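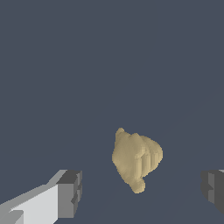
Fig. 1. Simulator view between the two open fingers, with the tan test object ahead of them.

Build Notes, Handout 5: Simulate the Grip Before You Cut the Fingers
By Carys Landeg
31 Mar 2022

Print this page | E-mail this page

Welcome back! Last time we got the arm bolted to the bench and the wrist joint turning without that awful clicking, so now we get to the part I've been looking forward to all winter: the gripper. We won't be cutting any finger parts this evening. All the work is on the laptops, and you'll go home with a set of finger shapes you have tried on screen.

Where we are with the build

The arm is the Kiltero kit with our own base plate. The gripper body is the Vano, which takes any pair of fingers you can screw to it, and that is the fun of it – you get to design your own. The simulator is Ilier, and everybody should have the workshop copy by now. If yours won't start, check that you unpacked the whole folder and didn't run it from inside the zip (I did this myself, twice).

Reading the wrist view

Look at Fig. 1 again. The left finger looks huge and the object looks small, and new people often go straight off and rescale the object. Please leave the scale alone! A finger close to the viewpoint fills a lot of screen, and something farther off shrinks. Check the distance readout in the side panel before you touch any sizes.

Notice also how plain everything is. With a single flat background color you get very few clues about depth, so it is easy to close the fingers too early. Switch to the side view before every close until you get a feel for it.

Why a lumpy object

A cube is a poor test. Nearly any pair of flat fingers will hold a cube, and you learn nothing about your design. Something wide at the top and narrow at the bottom, with bumps and ridges, gives you real decisions to make. If you grip low on a taper like that, the object can ride up or squirt out. If you grip across the widest part, you may have contact at one small spot on each side, and then it pivots. Try both and watch what happens. It's a wonderful way to lose an hour.

The ridges on the right side matter too. Where a curved surface is built from flat facets, contact in the simulator can jump from one facet to the next, and you'll see a little shiver as the fingers close. Smooth the contact mesh a bit if it bothers you, but keep the original file so we can compare.

About the fingertips

The tips have stepped notches on the inner side. On a real part, steps like these can catch an edge that a flat pad would slide past. They can also leave you with less touching area on a smooth round thing, so there's a trade, and I'd love to see people argue about it. The Akgül notes in the shared folder have a good drawing of notch depth against pad thickness. Read page 13 before you change anything.

Tonight's exercise

1. Load the test object and open the fingers all the way.
2. Center the object between the tips in the wrist view, then check it from the side.
3. Close slowly at 200 steps. Save the run.
4. Move the grip point up or down, and repeat.
5. Change one thing on the fingertip (notch depth, pad width or tip angle) and run the same two grips again.

One change at a time, please. Last October we had a beautiful set of results that meant nothing at all, as three settings had moved between runs.

Write down the grip height, the closing force and whether the object stayed put through the lift. My own best score so far is 59 on the hold test and I would be delighted to have it beaten.

For next time

Bring your finger file on a stick, plus calipers if you own a pair. We'll print rough versions first – draft quality is fine – and fit them to the Vano body. The screw holes need a little extra room, so open them up in the drawing before you export. Anyone who wants to try a soft pad should bring scrap rubber or an old bicycle inner tube.

Questions before then: leave a note on the workshop board or write to me through the contact page.

Contact | © 2022 Carys Landeg | Back to top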